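Sim success rate much lower than the paper reports, same checkpoint

I'm trying to reproduce the cabinet task from the Vorach paper. They report 70 percent over their test episodes. With the released checkpoint and the Ristow simulator I get 24. The config is the one in the repo and I changed only the output folder. Below is a view from the wrist at the start of one of my failed episodes.

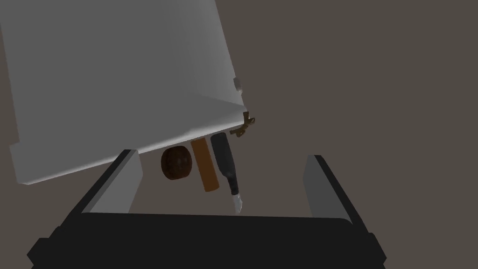
Malachy Doherty

The bottle is the target. The round brown object and the orange-brown block are distractors. In most failures the gripper goes for the block and closes on it. Has anyone matched the number in the paper?

flovum_user

Check your camera tilt. The cabinet comes out at quite an angle in your view. The released config has the old wrist mount and the paper used the newer one. After I swapped the mount file I went from 31 to 58 with the same checkpoint. I never got to 70.

T. Onyshchenko

The mount explains part of it. The other part is scoring. The appendix says an episode gets 2 attempts, and it counts as a success if either one works. The repo script stops after the first. Set max_attempts in the eval file, not in the task file, where it is ignored. Also fix the seed before you compare anything, or the objects get placed differently on each run.

kestrel9

same problem here, following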